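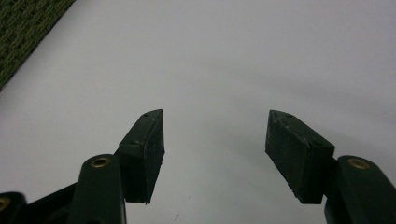
Wavuvell moves to small, frequent releases after a long winter of big ones

Flimdale, June 9, 2018

Anyone who has used the Wavuvell booking service over the past few years will remember the quarterly release weekends, when the site went quiet on Friday evening and came back, with any luck, by Sunday lunch. The team in Flimdale has now put those weekends behind it. As of this month, changes go out to customers whenever they are ready, usually several times a day, and unfinished work is kept out of sight behind feature switches until someone decides to turn it on.

Graziella Dal Bello, who leads the delivery group, has been working toward this since last October, and she is quick to say that the switches were the easy part. The harder job was the test suite, which used to take 75 minutes to run and which everybody, quite understandably, avoided running. It now finishes in under 40, and the group would like to see it come down a good deal further before the year is out.

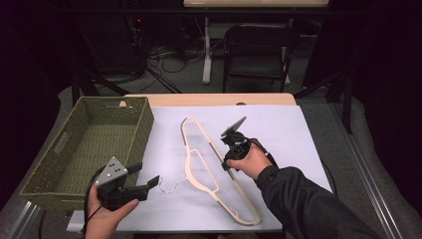 A plastic hanger on a sheet of paper, next to a green woven basket.

The new setup was tried first on Jamgate, the internal tool that handles refunds and vouchers. It has only 300 regular users, all of them colleagues, and they were kind enough to put up with a bumpy first week — one switch was left on overnight and gave everyone in the support office a half-built search page to play with. "They told us about it very politely," says Dal Bello. "Then they asked if they could keep it, so we finished it."

Old switches are the thing to watch now. Gualtiero Sala, who looks after the Núñez payment module, found 70 of them in his part of the code this spring, most belonging to features that had been live for ages. Each new switch now gets an owner and a removal date when it is created, and the build fails once that date has gone by. Sala admits he has already been caught out by his own rule, on a Monday morning, before coffee. 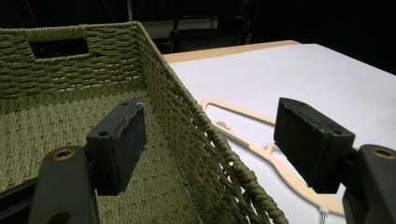
What comes next

The mobile apps still follow the old calendar and will do so through the summer, while the team works out how switches should behave on phones that go days without a connection. Dal Bello will give a longer talk on the whole move, with plenty of time for questions, at the Flimdale developers' evening in October.

Comments

petra_k
We did the expiry date thing too. People just kept pushing the date back. Do you limit that?

oldbuildhand
Under 40 minutes is still a long wait! Would love to know what is eating the time.

Marcy T.
Glad the weekends are gone. My husband worked every single one of them.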